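Visit report: Besier teaching materials workshop, February 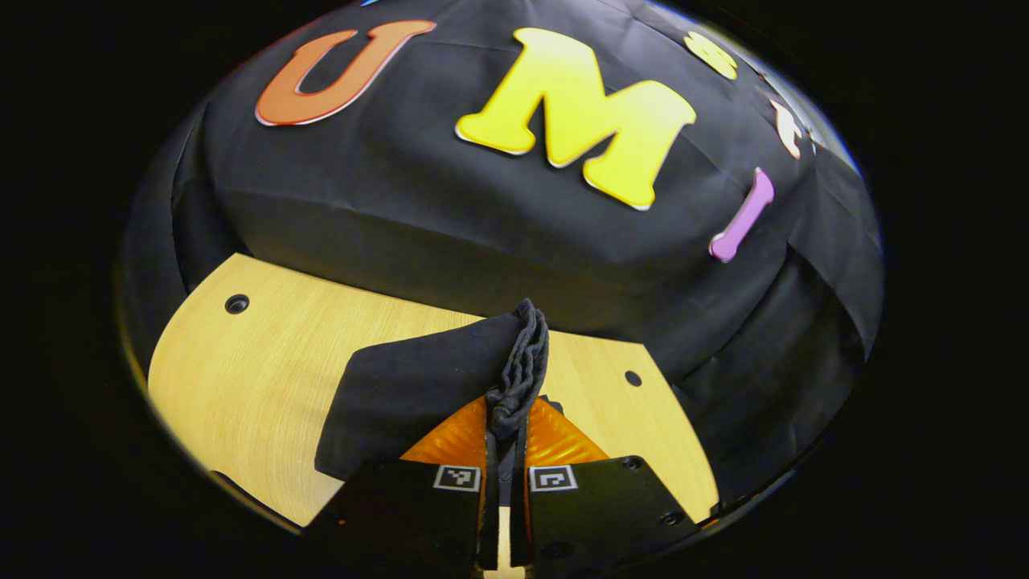
The group met at the loading door at 9:30 and was taken straight to the sorting hall on the ground floor. Besier moved into the building three years ago and uses it for receiving, washing, inspecting and repacking classroom sets that schools return at the end of a loan period. Foam letters make up the largest share of the stock by piece count. Wooden blocks and felt boards are handled on the upper floor, which was closed for rewiring during our visit.

Receiving

Returned sets arrive in lidded crates supplied by Khamphan. Each crate carries a card with the set number and the loan dates. Crates are opened one at a time and tipped onto a sorting tray with a raised lip. Staff remove paper scraps, tape and pencil shavings first, then shake the tray to spread the pieces in one layer. On the morning we attended there were 19 crates waiting. The posted handling time is shorter than the one we use, but it excludes the card entry, so the two can't be compared directly.

Washing and drying

Foam pieces go into mesh bags and through a low-temperature cycle. The bags are filled to half their volume. Besier previously filled them completely and found that thin letters, the I in particular, came out bent and stayed bent. Drying is on flat racks with a fan at one end. We asked about heated drying and were told that it had been tried and dropped after the edges of some pieces curled.

Inspection

This was the part of the visit most relevant to us. Letters are checked against dark cloth. A pale edge shows up clearly on black, and small tears and missing corners are easier to find than on a bare wooden table. The cloth also keeps light foam from sliding when it is turned over. Black was chosen over navy after a short comparison; yellow pieces were legible on both, purple ones slightly less so on navy.

Cloth laid over a rounded form gives a different result from cloth laid flat. Foam that has gone stiff tends to bridge the curve and lift at the ends, while sound foam settles against it. Wide capitals such as M are the best indicators. Besier does not use this as a pass or fail test, only as a reason to look at a piece again. The drawback is lint. The cloth is brushed at every break and changed at midday, and there was still visible fluff on the racks downstream.

Worn pieces are replaced from a spares cabinet sorted by letter, then by color. The cabinet holds 479 spares at present. Vowels run out first. Color matching is only attempted within a set; a replacement U may be any color if the set is already mixed.

Repacking

Completed sets are laid out in alphabetical order on a printed sheet, checked, and slid into a flat pouch. The pouches are made by Zosby and have a zipper on the long side. Our own pouches open on the short side, and the difference in loading time was obvious even without a stopwatch. Two of the pouches we handled had stiff zippers. Besier rubs these with candle wax.

Storage

Finished pouches stand upright on open shelving by set number. Stacking them flat was abandoned when the bottom pouches picked up permanent dents. The hall is kept dim outside working hours to limit fading, and the shelves nearest the windows hold only crates and card stock.

Points to follow up

Request a sample of the long-side pouch in our size.
Try black cloth at one inspection table, flat first, then over a form.
Reduce the mesh bag fill to half and check the thin letters after two washes.
Ask Grilteo whether their replacement letters are the same thickness as the ones in our older sets. The samples at Besier felt thinner, but no gauge was available.

The visit ended at 12:15. The upper floor is expected to reopen in the spring, and Besier has agreed to a second visit limited to the block and felt board lines.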